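Good Practice Rules for Hand-Held Gripper Recording
Project report, Skelis group
Harpreet McKinnon, Kirsten MacLeod

1. Purpose

The Skelis project records short manipulation tasks with a hand-held two-finger gripper and uses the recordings to train a placing policy. During the first half of the term each operator worked from personal habit. When the recordings were merged in October, the differences between operators were larger than the differences between tasks. This report sets out the rules we wrote in response, the checks we ran on them, and the points still open.

The rules cover the state of the tool, the state of the work surface, and the log kept with each recording. Safety rules for the lab are in a separate course document and are not repeated.

2. Source of the rules

We reviewed 200 recordings from the first half of the term. Both authors went through the full set separately and marked each recording as usable or rejected, with a written reason. Where the marks differed, the recording was viewed again by both. The final count was 113 usable recordings. The most frequent reason for rejection was an undefined start: the operator began recording with the fingers already closing, so no reference opening could be read. The second was an object left over from the previous task.

Rules were written only for faults that appeared in the review. Several proposed rules, including one on sleeve color, were dropped because no rejected recording supported them.

3. Rules for the start state

3.1 Each recording begins with the fingers fully open and nothing between them.

3.2 The start state is held for 5 seconds before the first object is brought in.

3.3 The work surface is clear of objects. Marks that belong to the surface itself are permitted.

3.4 Both fingertips are in view. If either tip is out of view, the mount is adjusted and the recording is started again.

3.5 The operator does not rest the tool on the surface during the hold.

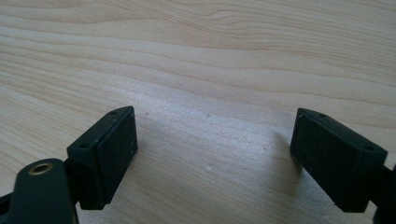
Figure 1. Fingers spread over a clear wood or wood-look surface, nothing held.

Rule 3.3 needed the most discussion. A strict reading would exclude any table with a visible speck, and every table available to us has specks. The wording was changed so that the operator looks for objects and ignores the finish of the surface. Reflections are treated the same way. A reflection is a fault only if a fingertip can no longer be told apart from the surface behind it.

4. Rules for the fingers

4.1 The inner faces are inspected at the beginning of a session. Scuffs and light dust are recorded in the log. A tear or a lifted edge stops the session.

4.2 Fingers are exchanged in pairs. A new finger is not used opposite a worn one.

4.3 Fasteners are checked by hand with the tool unpowered and the camera off.

4.4 After any exchange of fingers the opening is measured again. The old value is not carried over.

We did not set a wear limit. The review contained no failure that we could trace to surface wear, and a number chosen without data would be hard to defend.

5. Repeating the start state

One start state at the beginning of a session is not sufficient. The camera mount can shift during handling, and a shift found at the end of a session cannot be assigned to any one recording. The start state is therefore taken again at every change of task, on the same part of the table and with the fingers at full opening.

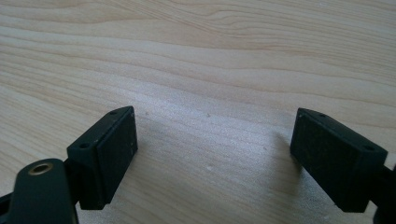 The two fingers should stand at matching angles on either side of the gap. The operator compares the position of each tip with the stored reference and enters "pass" or "repeat" in the log. No third entry is allowed. Early versions of the log had a comment field at this point, and operators used it to accept recordings that should have been repeated.

6. Log

The log is a plain text file named after the session. It holds the operator's initials, the tool number, the task name, the start state result and the finger condition. Entries are made before the next recording begins. Corrections are added as new lines, and earlier lines are left in place.

The Cormier script reads the log and refuses to export a recording that has no start state entry. It does not inspect the video, so a false "pass" goes through.

7. Open points

The reference comparison is made by eye. An automatic check was started in the Nelluvo branch but is not finished. The rules were also written for one table height, 590 mm, and have not been tried on the higher bench in the second lab.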